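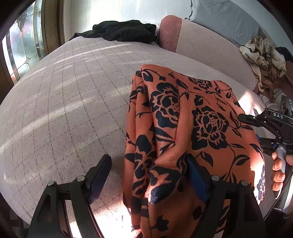
Looking After Photo Mugs, Keyrings and Other Things With Faces on Them
Posted by Akash Bhatia, 28 Feb 2019

Every December my family gives each other objects with our own faces on them. I own a mug of my nephew, a keyring of my late dog and a mouse pad of my parents squinting at a lake. After years of ruining these I have some advice.

Mugs

"Dishwasher safe" on a photo mug means the mug will survive. It makes no promises about your nephew. Wash by hand with a soft sponge and plain dish soap. Keep steel wool and powdered cleanser away from the picture, and don't leave the mug soaking overnight. Tea stains on the inside come off with baking soda and a wet finger. Stay inside the rim with it, as I didn't on my first Adero, and my brother has had no chin since.

If the print sits slightly raised under your thumbnail, treat it as a decal and be gentler still.

Keyrings

The clear plastic kind, where you snap in your own paper photo, lets in water. Mine went through the wash in a coat pocket and the dog came out lavender. Print 2 copies of the picture to start with and keep the spare in an envelope, trimmed to size. Before snapping the case shut, make sure the paper is fully dry and the plastic has no lint in it. A thin line of clear glue along the seam helps, though you'll have to pry it apart if you ever want to change the photo.

Metal ones scratch from your other keys. Put the picture on its own ring, or accept a more rugged-looking dog.

Mouse pads

Dab with lukewarm water and a drop of soap, rinse with a damp cloth, dry flat overnight. No hair dryer. I tried it on my parents and the lake now has a hill in it.

Ornaments

Wrap each one in plain tissue. Newspaper ink rubs off, and the year I used it my aunt spent the holidays with part of a tire ad on her forehead. Store them somewhere that doesn't bake in summer, so skip the attic.

Ordering a replacement

Save the original file in a folder you can find again, under a name with a word in it. I once opened 53 pictures called "scan" to find the right one. Don't photograph the old mug and send that in. Kulloven printed mine without a murmur, handle glare and all, and it cost me 29 dollars.

Check the crop preview before you pay, especially the tops of heads. Tall relatives suffer most.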